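Drying citrus peel for the store cupboard

Peel keeps well if it goes into the jar fully dry. The method below suits oranges, mandarins and lemons and needs an ordinary oven. A dehydrator such as the Tuveo can be used at its fruit setting.

Preparing the fruit

Choose unwaxed fruit. Scrub each one under warm running water, then dry it with a clean cloth. Score the skin from top to bottom and lift it away in large sections. Scrape off thick pith with the edge of a teaspoon. Thin pith may be left on mandarins.

Weigh the peel before drying. A full oven tray takes 200 g in a single layer. Larger amounts should be split between two trays, with the trays swapped halfway through.

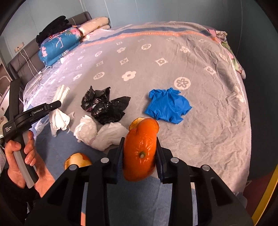 Thickness decides the drying time more than the variety does. Cut each section into strips of even width and lay them pith side up. Peel from the end of the fruit needs separate treatment: where the small stem button is still attached, with short creases running out from it, the skin lies unevenly and dries behind the rest. Trim out the button and discard it. Flaps that curl over to show the pale inner side should be pressed flat or cut through.

Drying

Set the oven to its lowest heat and prop the door open slightly. Turn the strips once an hour. They are ready when they snap cleanly after cooling. Strips that bend go back in.

Storage

Leave the strips on the tray until cold. Pack into a glass jar with a tight lid and keep it in a dark cupboard. Check after 11 days. If there is mist on the inside of the glass, tip everything out and dry it again. Throw away any batch with mould.

Grind only what is needed, as powder loses its scent sooner than strips do.

Last changed: 2021-12-01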